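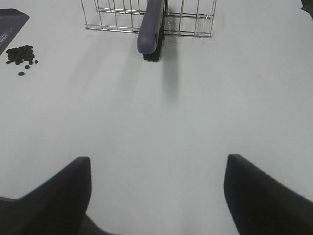 Sink caddies and dish brushes: a few changes for the new year

The Pusden kitchen reopens on 2 January 2025 after the holiday closure, and we would like to start with the washing-up area in better order than it finished last year.

Over the past few months the hall has received more comments about the sink than about anything else in the building. Most concern brushes left lying in the bottom of the basin, where they go sour quickly and end up being thrown out. Hall spending on replacement brushes and cloths came to $67 last year, a fair amount for things that ought to last.

From now on, handled brushes are to be kept in a wire basket on the counter. Rinse the brush under the hot tap, shake it over the sink and stand it in the basket with the bristles up. If the handle has a hole in the end, it can go on a hook instead, provided one is free. Please don't put wet cloths in with the brushes. They block the air and leave a grey film on the wires, which is tedious to scrub off.

The baskets themselves need cleaning too. Lint and loose threads catch on the rods, especially low down, and a quick wipe won't always shift them. Brayan Ccori, who looks after the Thursday-style soup lunches at our sister hall in Brimden, soaks his in a basin of warm water with a spoonful of baking soda, then goes along each wire with an old toothbrush. Dry the basket with a tea towel before it goes back on the counter.

Coloured handles have caused some confusion. Groups have been using them to mean different things, and a brush used on the floor in one booking was turning up at the sink in the next. Floor and drain brushes now live in the cleaning cupboard, in the bucket marked FLOOR, whatever colour they are. Anything on the counter is for dishes only.

Rigoberto Quintero has offered to bring in spare baskets from his shop for groups that store their own gear here. The cost is $2 each, payable at the office. Label yours with masking tape and keep it on the shelf below the window – unlabelled ones will go into general use.

Groups with a regular booking are asked to allow a little time at the end for wiping down the counters and emptying the sink strainer. The Carhuamaca dance group has been doing this for a while now and the kitchen is always in good shape after them.

We will look at the arrangement again in April. Comments can be left in the book by the kitchen door or passed on to the office, extension 60.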